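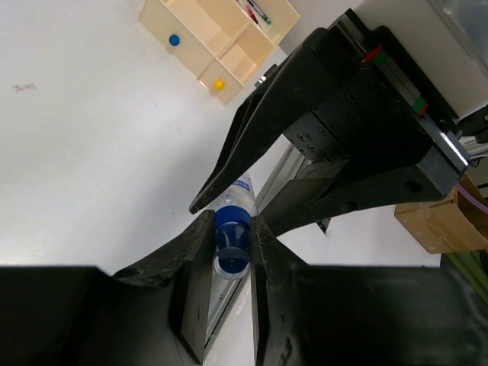
Nkrumah Odoi wants to know why we kept running the cell at all once it had dropped out twice in one morning, and could somebody please put the answer where people can find it. Fair enough. Gallery first, moaning after.

Two arm cell, Skesmont, fault log and pictures
Posted March 30, 2026

Quick page, no time for a proper write up. Short version: one arm stops holding when it should be holding. No error, no beep. The gripper says closed, the software says closed, and the grip force has dropped to next to nothing. Bottles, pens, all the same. Happened 20 times in 167 runs before we pulled the plug on it.

First guess was the fingers. Worn pads, too smooth, slipping. Swapped a pair with the Wostov cell and the fault stayed put, so not the fingers. Lost most of an afternoon to that.

Second guess, software. Finn Rothe rolled us back to the November build. Same thing, only slower to show up. Rolled forward again.

The handover, arm to arm. A pen between two gripper tips, very little room for either side to be wrong. Worst job for this fault by a long way: the giving arm lets go when it thinks the other one has hold. If the other one only thinks it has hold, you get a pen on the table. With a pen, who cares. Kollár want to use the same routine for glass vials, and that is why this is a safety page and not a grumble. 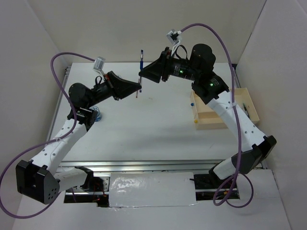
What we found (so far)

Cable. Or the connector on the end of it, still arguing. When the wrist turns far enough the line pulls tight and the current reading freezes at its last good value. So the controller carries on with an old number and beleives it. Straighten the wrist and it wakes up again, hence no fault anywhere in the log.

Finn got it to fail on purpose by holding the cable and turning the wrist by hand, power limited, stop button under the other hand. Please don't try that one on your own.

Single arm pick, loose stuff on the table top. Pen and tape. Simple enough job, and the one we'll use for checking the repair. Open, approach, close, lift, hold, put down. Wants 100 clean ones in a row before anybody is allowed near a handover again.

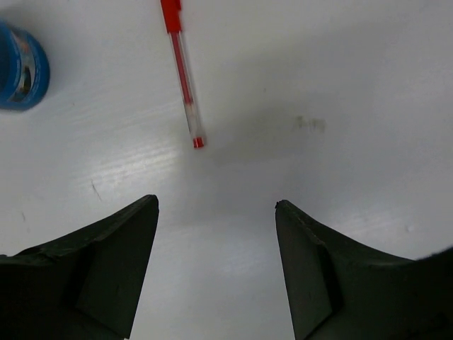 Any dropped reading and the count goes back to nought. Yes, even on the last one. Yes Nkrumah, even if it's nearly home time.

Until then, rules for the cell:

Handovers off. Not "off unless you're careful", off.
Hands out of the work area while the motors are live. A gripper reporting closed tells you nothing at the moment.
Speed limit stays on, whoever's demo it is.
If the force number sits dead still for 800 milliseconds, hit stop and write down the wrist angle. A real reading always wobbles a bit.

New cables ordered, longer ones, plus clips that let the slack move. Kusville have the same arms and the same cable length so I've sent them this page, no reply yet. If yours has done it too, send me the wrist angle and which build your on.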